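Robot Chores Study: people wanted who tidy, stack and put away for a living (or at home)

Rultora is looking for participants for a paid study at our Sodley site. We want to find out how far a walking robot has got with ordinary household and shop-floor jobs, and where a person is still quicker, safer or simply better. You do not need to know anything about robots. We are more interested in people who have worked in a stockroom, a kitchen, a care home or a shop, or who run a house.

About the study

The study is called Surka. It looks at dull, repeated jobs: fetching a storage bin and putting it down in the right spot, sorting what is in it, clearing a table, folding, putting things back on a shelf. Machines have been able to do parts of these jobs for some time. Doing the whole job, in a room that was not built for them, is another matter, and our honest position at the start is that we do not know which chores are ready and which are not.

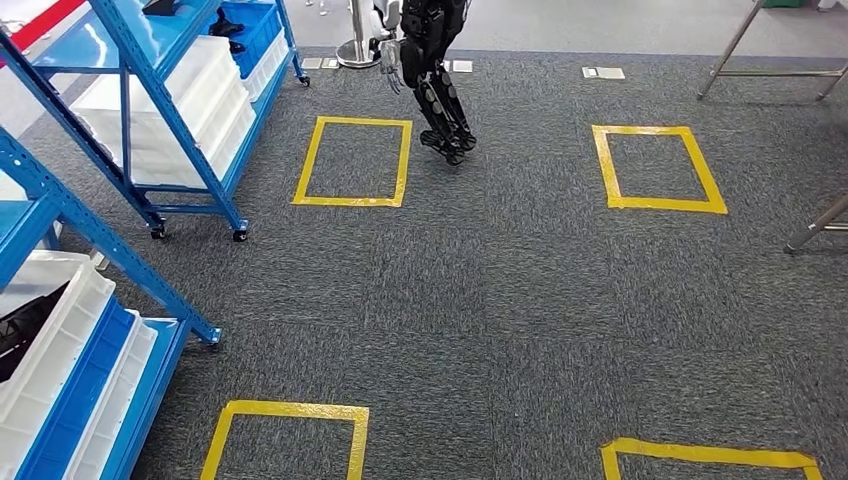 Participants will do the same chores that the robot is set, using the same equipment and following the same written instructions. Most tasks begin at the shelving and end at a marked place on the floor. The blue racks are on casters and get moved between tasks, so you will not always find a bin where you left it. The yellow tape outlines on the carpet are the marked places, and your instructions will tell you which one to use. We record the time taken, any drops and anything that had to be done again. Afterwards you will watch the robot do the task and fill in a short form on how it went, including whether you would be happy to have that chore done this way at your own work or home.

What we ask of you

Two visits to Sodley, each lasting 4 hours including breaks. Visits start at 9.30 am or 1.30 pm and we will try to give you the time you prefer. The study runs through October and November.

You should be 18 or over, able to lift and carry light bins, and comfortable reading instructions in English. Please wear flat, closed shoes. If you have a back, shoulder or wrist problem, tell us when you apply, as there are seated tasks we can offer.

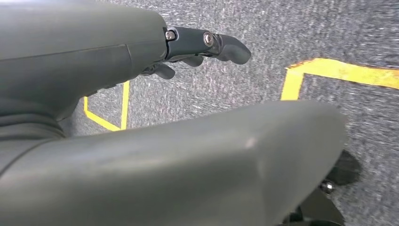

Handling tasks make up most of the second visit. You will be asked to pick up small and awkward items, some of them soft, and we will compare your grip with the robot's. Its black fingers are jointed and can curl in, but they do not feel their way round an object as yours do, and we would like your comments on what you do without thinking. Staff will be present throughout. You will not be asked to operate the robot or to touch it while it is switched on.

Payment

You will be paid for your time at the end of each visit, and reasonable travel costs are refunded on production of a ticket or mileage note. Tea, coffee and a light lunch are provided.

How to apply

Fill in the form on the Rultora website and choose "Surka" from the list of studies. Tell us what chores you do regularly and for how long you have done them. Applications close when all places are filled. Current Rultora staff and members of their households cannot take part.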